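Maston Residents' Library: Frequently Asked Questions
Last revised November 2020

Who may join?
Membership is open to anyone who lives, works or studies in Maston. Applicants under 15 require the signature of a parent or guardian.

What must I bring?
Please bring one proof of address dated within the last 90 days. Bank letters and council tax bills are accepted. Mobile telephone bills are not.

How many items may I borrow?
Members may hold up to 9 items at one time. Reference works and bound newspapers may be consulted in the reading room only. 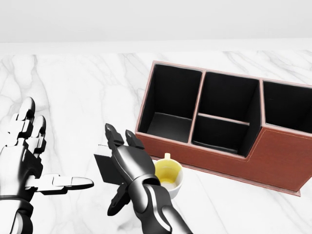
Can I renew a loan?
Loans may be renewed twice, at the desk or by telephone, unless another member has reserved the item. Extension 2105 is answered during opening hours; messages left overnight are dealt with the next morning.

What happens if an item is lost?
The member is charged the replacement cost. Should the item be found and returned before the end of the following March, the charge is refunded in full.

Do you accept donated books?
Donations are considered by prior arrangement with Sanaa Nasr, Collections Officer. The library does not accept encyclopaedias, textbooks or recorded tapes.

How do I make a complaint?
Complaints should be made in writing to the Librarian, Refugio Manríquez. A reply will be sent within 15 working days.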